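Flivlow handheld gripper kit: notes after a month

Print | E-mail | 3 comments

I said in September that I would write up the Flivlow kit once we had put some real hours on it. We have now, so here are my notes. I paid for the kit at the normal price and nobody at Flivlow has seen this before it went up.

The kit is a pair of handheld grippers, one for each hand. You do the task yourself with the grippers, the kit records how they moved, and the recording is used later to train a robot arm with the same kind of jaw. You don't need the arm in the room to collect anything, and that was the main reason I bought it. Our one arm is booked most of the day by other people.

Price was 1179 dollars for the pair, with the marker cubes, two chargers and a year of the recording software. Shipping was 70 on top of that. The head camera is sold separately. I already had one that worked with it, so I can't say anything about theirs.

Setup

The printed guide is short and leaves out the order of the calibration steps. The version on the website is correct, so use that one. You mount the white cubes on the grippers, turn everything on, and hold each cube in view of the camera until the software accepts it. Each gripper has a small green light on top.

My first calibration took most of an afternoon. The second took 12 minutes, and it has stayed close to that. If you bump a cube hard you should do it over. I tried skipping it once and the left hand came out shifted to one side in the whole batch, which I then had to delete.

Using it

The jaws are curved and they close with a trigger. The pull is a little stiff out of the box and gets easier after a few days. Paper cups are fine if you go slowly. You can crush one without noticing, as there isn't much feel through the trigger. Bottles lying on their side are harder than I expected. They roll when one jaw touches first, and you end up chasing them with the other hand.

The best object I've found for two-handed practice is an old desk phone. One hand holds the base steady and the other lifts the handset and puts it back. Getting the handset to sit right takes some care, and it shows quickly whether a new person is ready to record or needs more time.

Weight is all right for short sessions. After half an hour my wrists start to complain and my motions get sloppy. We now stop at 20 minutes and trade places. Fuad Tufa has done more of the recording than I have, and he prefers to work standing. I tried both and agree with him. Sitting down, my elbows hit the edge of the table.

The cubes need to stay visible to the camera. In practice that means not crossing your hands and not turning your wrist too far over. You learn this in a day or so. The software flags the stretches where it lost a cube, and you can cut those or keep them.

Software

It's plain and it mostly works. Each take gets a number and you can add a label. I would like to be able to rename a batch after it is closed, and right now you can't. Export is slow. A batch of 150 takes ran through lunch and was still going when I got back. Flivlow support told me a faster export is planned but gave no month.

It crashed twice on me, both times when I unplugged a charger during recording. No takes were lost either time.

Compared with the Zestlow

I borrowed a Zestlow set last spring for two weeks. It is lighter and the trigger is better. It also costs a good deal more, and the jaws are flat, so anything round slides out. If you mostly handle boxes and packets I would look at the Zestlow first. For cups, bottles and general household things I prefer the Flivlow.

I haven't tried the Virkix and can't compare it. Two readers have asked.

What I would change

A longer charging cable. A softer trigger spring, or a choice of two. Spare screws for the cube mounts, which are an odd size that my hardware store didn't carry. A case would be nice too. Mine live in a drawer wrapped in a towel.

I'm keeping the kit. The next job is to get the takes onto the arm and see how many of them it can learn anything from. I'll post the numbers when I have them, good or bad. If you own one of these and have found a source for the mount screws, please leave a comment.

Share (12) | Print | E-mail this post
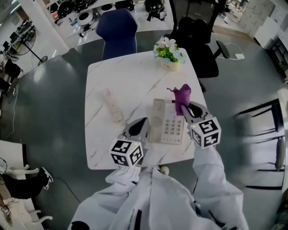
Page 1 of 1

Filed under: kits and tools. Next up is the Matlala table clamp, which came in the mail last week and is still in its box.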